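Study (room)

A study is a room in a house set apart for reading, writing, paperwork and other quiet desk work. It is also called a den, a home office or, where books take up most of the walls, a library. The words overlap in everyday speech, and the same room may be called by different names by different members of a household or in different property listings.

Contents
History
Names and meanings
Location and size
Furniture
Light, sound and air
Floors and walls
Shared and part-time studies
The Rurkholm survey
Common questions
See also

History

Rooms for private reading and writing are known from many periods. In late medieval Europe, monks and scholars worked in small enclosed spaces that held a sloping desk, a seat and a chest for books. In Italy during the Renaissance, wealthy households set aside a small room called a studiolo, which was often richly decorated and served as a place for letters, collections and private thought. The English word "closet" was used for a similar small private room, and it kept that sense for a long time before it came to mean a place for storing clothes.

In the large houses of the eighteenth and nineteenth centuries, the study was commonly the room from which the head of the household managed the estate, met tenants and kept accounts. It was placed near a side entrance in many such houses so that visitors on business did not pass through the family rooms. The library was a separate and larger room that was open to guests.

Smaller houses seldom had a room of this kind. Schoolwork and letters were done at the kitchen or dining table. In the United States the den became a common feature of suburban houses in the middle of the twentieth century, although it was used as much for television and hobbies as for desk work. The spread of the personal computer in the 1980s and 1990s brought a new need for a fixed work surface with nearby outlets, and builders began to mark one bedroom on their floor plans as a possible office.

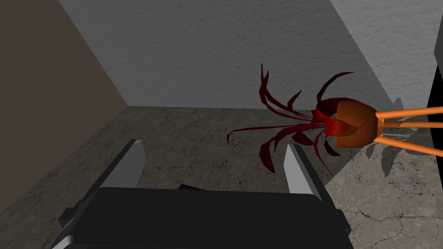 The growth of remote work in the early twenty-first century increased demand again. Many households turned a bedroom, dining room or part of a basement into a study, and some later changed it back.

Names and meanings

The word "study" comes from the Latin studium, meaning eagerness or application. As the name of a room it has been in use in English since the Middle Ages. "Den" was at first a slightly joking term, taken from the word for an animal's lair, and it suggests an informal room. "Home office" is the term most often used in tax and insurance papers in the United States, where its meaning may be narrower than in daily use. A room that also serves as a place for guests to sleep will often be called a spare room, even if a desk is the piece of furniture in it used most.

In real estate listings the choice of word may depend on local rules about bedrooms. A room without a proper window, or without a second way out, usually cannot be listed as a bedroom and is described as a study, den or bonus room in its place.

Location and size

A study is usually placed away from the kitchen and the main living area. Upper floors and the ends of hallways are common choices. Rooms near the front door are preferred by people who receive clients at home. Basement studies are cooler in summer, but they may suffer from damp and poor daylight.

There is no standard size. A very small room can hold a desk, a chair and a set of shelves, provided that the door does not swing into the space where the chair must move. Designers commonly advise that the space behind the chair be kept clear so that a person can stand up and turn. In a larger room, the desk may be placed away from the walls, which allows the user to face the door but makes it harder to bring power to the desk.

Anayeli Trujillo, an architect in Cluvton, has written that the position of the door and the window matters more than floor area. In her view a narrow room with a window on the short wall is the easiest to furnish, as both long walls remain free for shelves. She advises owners to mark the outline of the desk on the floor with tape before buying one.

Furniture

The desk is the main piece of furniture. Older forms include the pedestal desk, which has drawers on both sides of the knee space, the rolltop desk, and the secretary, which has a hinged front that folds down to make a writing surface. Present-day desks are often plain tables with no drawers, and papers are kept in a separate cabinet. Desks with adjustable height became common in homes after they had been adopted in offices.

The chair receives more wear than any other item. Chairs with casters move easily on hard floors and less easily on deep carpet, where a mat may be used. A second chair, for reading, is traditional in larger studies.

Shelves may be fixed or free-standing. Books are heavy, and a long shelf will sag in the middle unless it is thick or well supported. Tall bookcases should be fastened to the wall, especially in homes with young children and in areas where earthquakes occur. The Ibarra, a type of low bookcase sold by the furniture maker Rereo, was designed to stand under a window and to serve as a seat as well.

Light, sound and air

Daylight from the side is generally preferred for desk work. A window directly behind the user can cause reflections on a screen, and one directly in front can cause glare. Right-handed writers have traditionally been advised to have the light come from the left, so that the hand does not cast a shadow over the page. The advice is reversed for left-handed writers.

A ceiling light alone often leaves the desk in the user's own shadow, and a desk lamp with a movable arm is commonly added. Light-colored walls spread light through the room more evenly than dark ones.

Sound can be reduced with a solid door, a seal at the bottom of the door, thick curtains, rugs and full bookshelves. These measures do more for voices than for low sounds such as footsteps from the floor above. A closed room may become stuffy during a long period of work, and a gap under the door, a vent or an open window is needed to let air move.
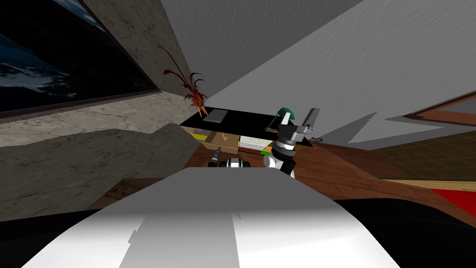

Can a study be counted as a bedroom when a house is sold?

Local building rules decide the matter. In many places the room must have a window large enough to escape through, a minimum floor area and ceiling height, and a means of heating. A closet is expected by many buyers but is not always required by law. Owners should check with the local building office before a listing is prepared.

Floors and walls

Hard floors are common in studies because chairs roll well on them and dust is easily removed. They reflect sound, and a rug is often placed in the part of the room that is away from the desk. Carpet is quieter and warmer but shows wear beneath the chair. Cork combines some of the qualities of both, although it can be dented by heavy furniture.

Dark paneling was long thought proper for a study and is still found in older houses. Paint is now the usual finish. Where a wall will carry shelves, the location of the studs should be found and noted before painting.

Shared and part-time studies

Two people may share a study if their hours or tasks differ. Desks set back to back save space, while desks along the same wall allow both users to share outlets and a lamp. Difficulties arise mainly from telephone calls. In homes with no spare room, a work area may be made on a landing, in an alcove or inside a large closet with the doors removed.

The Rurkholm survey

A housing survey carried out in the town of Rurkholm under the direction of Quyên Lò collected replies from 3,000 households. It found that 41 percent had a room used mainly for desk work, and that 34 percent used a corner or section of another room. In 6 percent of households two rooms were used in this way. The most frequent complaint was a lack of storage for papers, followed by noise from inside the home. The survey did not ask about cost.

Common questions

What is the difference between a study and a library? A library is mainly for keeping and reading books, while a study is arranged around a desk. Many rooms serve both purposes.

Where should the desk be placed in a small room? Placing it at a right angle to the window gives good light with little glare. The chair should clear the door when it is pushed back.

See also

Bookcase
Closet
Den
Floor plan
Secretary desk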